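Restricted gift to a clinic program: can we move the unspent part?

Asked 06/03/2024

We are a small registered charity funding a mobile health clinic through a partner, Hirham. Last July a donor gave $700 marked "testing supplies, Robles district only". The partner has spent all but $116 and has finished work in that district. Can the balance go to fuel for the same clinic, or does it stay restricted?
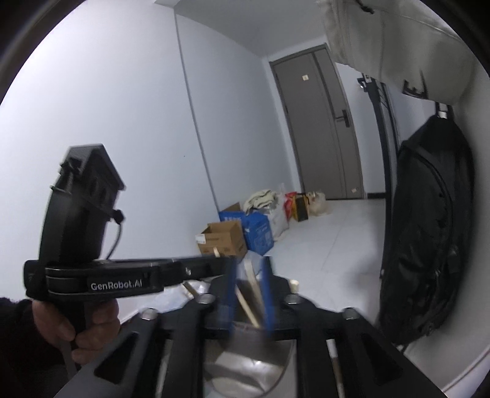 The receipt repeats the donor's wording. Our gift policy has no clause on leftover amounts. Our books are in Arkemer, which tags the fund as restricted and blocks the transfer.

2 answers

Answer 1 (7 votes)
It stays restricted. The wording limits both the purpose and the place, and fuel meets neither by itself. Write to the donor, state the balance, propose the new use and ask for agreement in writing. File the reply with the original receipt. In Arkemer, record a release between funds dated the day of the reply and attach the letter. Don't edit the July entry. If the donor can't be reached, check your governing document and then ask your regulator before spending anything.

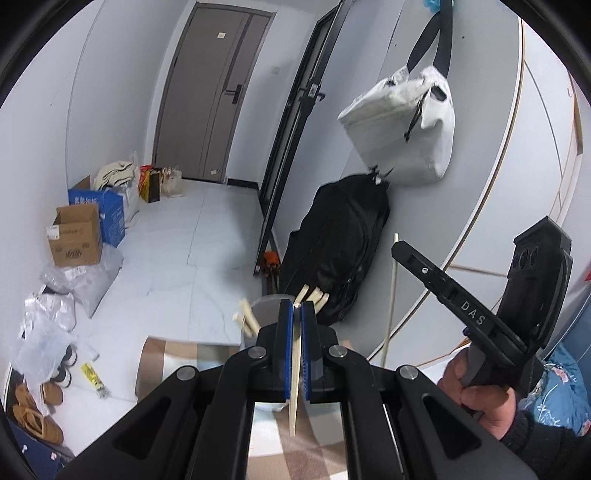
Checked cloth and a round container with a pale rim.

For future appeals, add a line saying that any surplus may go to the wider program. It doesn't apply to gifts already received.

Answer 2 (5 votes)
Agree with the above. We use Jirkorier and it's the same there. For small amounts we just email.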